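Foam or silicone finger pads on hand-held grippers for shoes?

Posted in Grippers and End Effectors
6 March 2026

benchtop_lee
We are setting up a small test of finger pads at our shop in Otanham and I would like some input before I order parts. The grippers are the hand-held parallel type with two plastic fingers, one for each hand. A person carries them and does the task, and later the same fingers go on the arms. The main task is shoes: take a pair off a rack, put it on a table, put it back.

The fingers came with dark foam pads. I have quotes for two replacements. One is a Moline silicone pad, 3 mm thick, smooth face. The other is a Cowie pad, which is a ribbed rubber skin over a softer core. The Cowie costs a good deal more.

What I want to know:

Does the foam hold up if you use it all day, or should I plan on swapping it out?

Is silicone too grabby for soft uppers like canvas and suede? I am worried about the shoe sticking to one finger when the gripper opens.

If we change pads between recording and running on the arm, does it matter? My coworker says it makes no difference as long as the finger is the same shape. I am not so sure.

We can afford one pad type for all the fingers, plus a few spares. Ribbed sounds good on paper but I have never used it. Camera is mounted looking down the fingers, so I would also like to hear if light colored pads cause trouble with glare.

anvilfoot
Get the silicone. Foam is junk, it falls apart and gets crumbs everywhere. We went to silicone years ago on a pick and place line and never looked back. I don't do shoes though, ours were jars and bottles. Wipe them with alcohol once a day.

No idea about the Cowie ones.

hal_at_the_bench
I would not throw the foam out so fast. It depends on what you are picking up.

Jars are hard and smooth, so silicone is an easy choice there. A shoe is different because the part you grip gives way. If you pinch the heel, the counter is fairly stiff and almost any pad will hold. If you pinch the side of a canvas upper, it folds in, and the pad has to follow it. Foam follows it better than a thin silicone sheet on a flat plate. With 3 mm of silicone on a hard finger you are mostly gripping with the edges of the pad.

On sticking: yes, clean silicone does hang on to fabric a bit when you open. Dusty silicone doesn't, but then it doesn't grip well either. In our shop the release got easier over a shift and the grip got worse over the same shift. We ended up wiping the pads at every break.

For the glare question, go dark and matte. We tried a set of white pads under bright shelf lighting and the finger edges washed out in the video. It was hard to tell when the gripper had closed. Black or dark grey was fine.

About changing pads between recording and running, your coworker is partly right. If the thickness is the same, the opening width reads the same. If the new pad is thicker or stiffer, the fingers stop at a different width on the same shoe, and anything that uses width to decide "I have it" will be off. You can correct for this if you measure it. Close on a block of known size with each pad and write down the numbers.

I have only handled the Cowie pads, not run them. The ribs felt stiff to me. My guess is they are meant for cardboard.

benchtop_lee
Thanks, the block test is a good idea. We will do that with the current foam first. The uppers are mostly canvas with a few leather pairs, and one person wants to add boots later. Has anybody run all three on the same shoes?
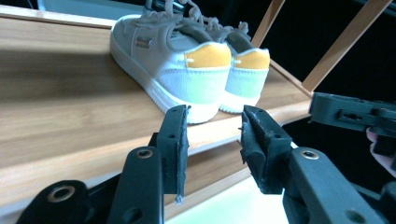 Rozália Slanina

Heels out on the rack is how we ran our pad comparison at Skomomwood, and I would suggest you fix the shoe position too, or the results will be hard to compare. Sneakers like these, grey with a thick white sole, made up most of our set. The shoe stands close to the front lip of the shelf, so a finger that comes in low meets the wood first. A thick pad makes that worse.

We did 321 grasps with each pad before we made a choice. I will give what I wrote down.

Foam: best on the soft sides of the upper, good on the heel. Few problems on release. It does wear. The surface gets crumbly, the edges fray, and it picks up dust and lint. Ours still held shoes well in that state. I now change it at 300 grasps if the block test has moved, and leave it alone otherwise. Also check that both fingers have the same thickness of foam. If one block is thicker than the other, the shoe gets pushed to one side as you close, and people correct for it with the wrist and don't notice they are doing it. That correction then ends up in your recordings.

Moline silicone: better than foam on the rubber sole and on leather. Worse on canvas, for the reason given above. We had some sticking on release, mainly when a loose lace was between the finger and the shoe. Tuck the laces in if your task allows it. Ours doesn't, so we left them loose.

Cowie: held the heaviest shoes best and hardly wore. On light sneakers it needed more squeeze, and two of our operators complained of sore hands. It left rib marks on suede that brushed out. If the boots become a real part of your task I would test it again for those only.

For mostly canvas, I would stay with foam and buy spare sheets. Cut them with a template so that left and right match. For the longer run we collected 3,000 grasps on foam, and changing pads was a small job next to everything else.

Keep the same pad for recording and for the arm. We tried recording on foam and running on silicone in August. The arm closed at the right place but let go late, and we went back to foam on both. I did not look into it further than that.

One more thing for two-handed work: mark each gripper left or right and keep the pads with it. They do not wear at the same rate.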